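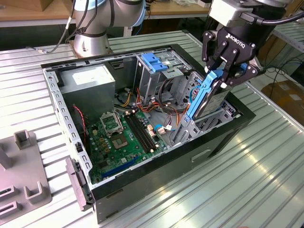 Wilson Ospina said the hardest part of the course had been learning to write instructions that leave no step to habit, and that the computer recycling project had taught him more about this than any lecture.

Students in the Applied Robotics course at the Firkitgate Institute of Technology are spending the spring term on the automated disassembly of retired desktop computers. The project began in March and is supported by Sturkia, a regional recycling firm, which has donated 140 machines.
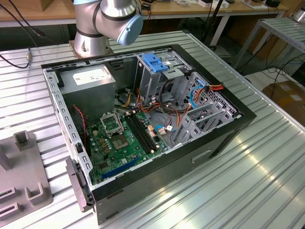 The course enrolls 18 students. Each team is responsible for one stage of the work and must submit a written procedure before running it on the arm. The motherboard team has started from a case with the CPU socket already empty, and its members are now planning how to reach the board beneath the loose power and data cables.

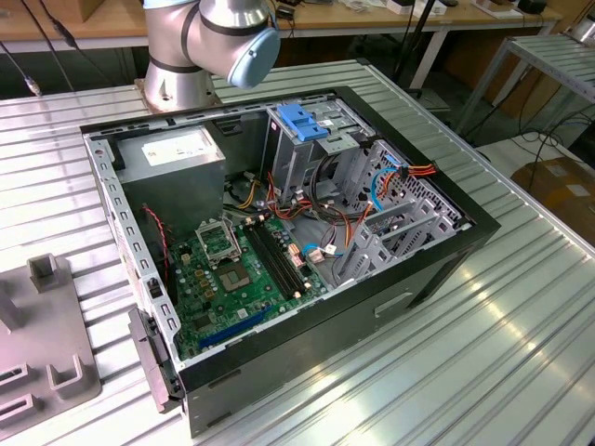
Public Demonstration

The teams will present their work on Thursday at 2 p.m. in Room 436. Admission is free, and no registration is required.
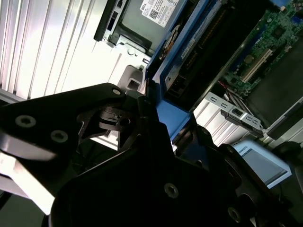 Course instructor Melaniia Pylypenko will open the program with a short talk on electronics recycling. Hard drives will receive particular attention, as they must be kept apart from other parts for secure handling. Their blue plastic carriers give the gripper long rails to work alongside, and students will explain how they chose their approach angles.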